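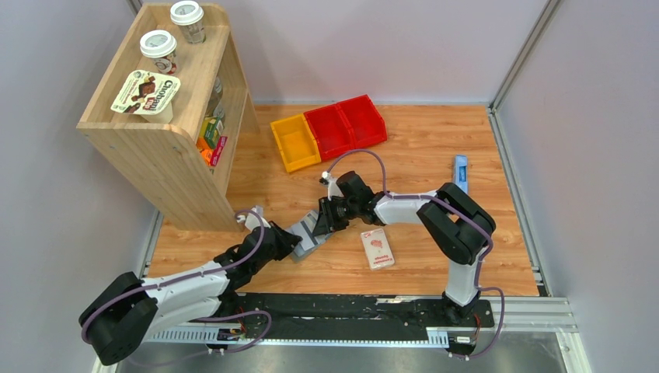 Chore automation is the use of general-purpose robots for small, varied jobs in homes, shops and workshops, such as tidying a table, filling a shelf or sorting goods into bins. It is usually kept apart from single-purpose machines like dishwashers and robot vacuum cleaners, which have been on sale for decades.

Background

Industrial arms have long been able to repeat one movement on one part. Household goods are harder to handle: they come in mixed sizes, they bend or tear, and they are seldom left in the same spot twice. Most work on the problem since the mid-2010s has relied on learning from human operators, who guide the arms through a job many times while cameras record it.

Typical tasks

Tidying is a common test because it needs few tools and can be made harder by degrees. A table is set with everyday goods, and the arms must move each one to a shelf or bin. Two arms are often used, so that one can steady an item or pass it to the other.

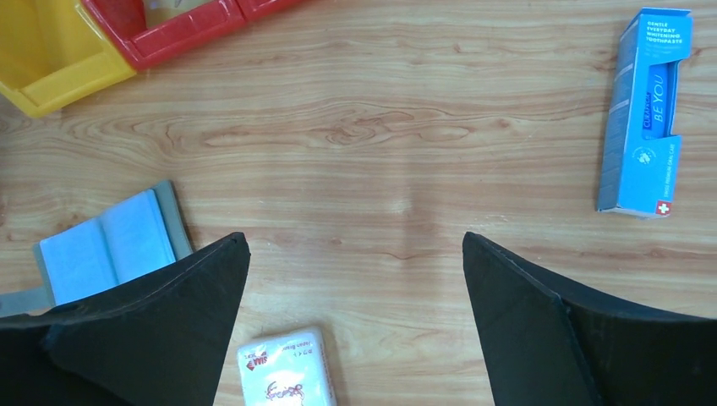 Toothpaste box and storage bins seen from a camera at the gripper.

Rigid boxes and bottles give the fewest problems. Soft packets, open booklets and clear plastic remain difficult, the last because depth cameras tend to see through it.

Performance

Published results vary widely with the task. In the Hernen trial, led by Soledad Kasprzak, a two-armed system was given 341 items to put away and misplaced or dropped 26 of them. A second run with goods it had not met before covered 198 items and went less well — thin packages lying flat were the main cause of failure.
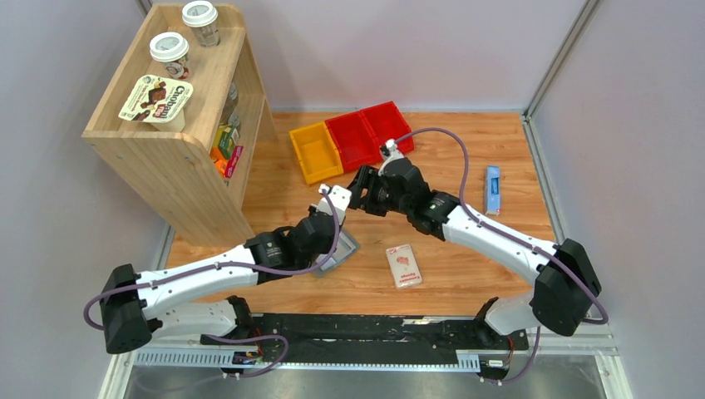
Speed is the other limit. Kasprzak reported that a table a person could clear in one minute took the arms eight. The Jilard system, tested the following August, was faster but needed a person on hand to reset it after a bad grasp.

Outlook

Views differ on when such machines will be of practical use. Indetti and Isaksson both aim at shop shelves first, where goods are known in advance. Latrice Van Dusen has argued that homes will come much later, as few households would accept a machine that needs watching.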